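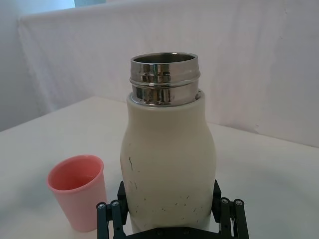 **From:** Kirsty Entwistle
**To:** grelinska-manip list
**Subject:** Re: wrist view grasp scoring, does it survive shiny stuff?

Hi Nahom, hi everybody,

Sorry for the slow answer, we were moving desks all of December and I only got the bench back last week.

> On the Troltulbridge call you said the wrist-only scorer was doing better
> on the open bottle than on the capped one. That seems backwards to me. I
> would expect bare steel to be the worst thing you could put in front of it,
> since it mirrors the whole room. Are you sure the scorer is looking at the
> bottle at all? And is the cup in there as a distractor or is it the pour
> target? The writeup says both in different places.
>
> Nahom Negussie

Good questions, and yes, the writeup is a mess (my fault, I pasted two drafts together at midnight). Taking them backwards.

The cup is the pour target in the Yimer task set, but for the scoring runs we never pour, we only grasp and hold. So in those it's a distractor in practice. It's the short pink one, open side up, standing off to the left of the bottle. I'll fix the text so it says "cup" and leaves it at that.

Now the steel. I had the same reaction as you! The neck is all bright and dark bands and I figured the scorer would go nuts over them. So I did the dumb thing and masked parts of the view one at a time, then scored the same 500 holds again for each mask. Blanking the steel neck moved the score hardly at all. Blanking the two finger pads and the strip of sleeve between them wrecked it. So it is looking at the bottle, just very low down, right where the pads squeeze. The top could be a disco ball for all it cares.

What I think is going on with open vs. capped is duller than we hoped. When the cap is off, the rim and the thread ridge give the tilt estimate a nice hard edge to hang on to, and tilt is fed in separately from the grasp score. With the cap on, it has to get tilt from the sleeve, and the sleeve is cream-white against a white cloth on a white table. You can guess how well that goes. I pulled out the 17 worst capped holds and in most of them the tilt number was garbage while the grasp part was fine.

Also, and this one surprised me, the scuffs help. There are little dark specks and scratches on the lower half of the sleeve, some of them pretty close to the gripper, and the slip check grabs onto them like they were printed markers. I ran 20 holds with a fresh sleeve of the same color and the slip check got noticeably jumpier. Please don't clean or replace the bottle in your lab before you try to repeat this, or if you do, keep the old one around. I'd really like to compare.

Stuff I haven't done and would love somebody to pick up:

- the same masks with a colored backdrop. Ours is a plain white sheet with creases in it and I have no idea if the creases matter
- grasping higher, on the part of the sleeve that bulges out. Everything so far is down near the base
- five or so different room lights, mostly to see if the tilt edge on the rim holds up when the reflections move

The Jivska folks asked if the scorer could run without the tilt input at all. It can, there's a flag for it, but I wouldn't trust the capped or the open numbers that way until we've redone the thresholds. They were set with tilt on.

One thing I'm still chewing on: the score drifts down a tiny bit toward the end of long holds even when the bottle hasn't budged as far as the slip check can tell. Could be the pads creeping, could be the motor warming up, could be a bug in my averaging window. If you've seen it on your arm, tell me which firmware you're on and I'll stop blaming my own code.

The masks and the rescored table are in the shared folder, under "neck_pads_sleeve". Shout if the permissions are weird again.

Kirsty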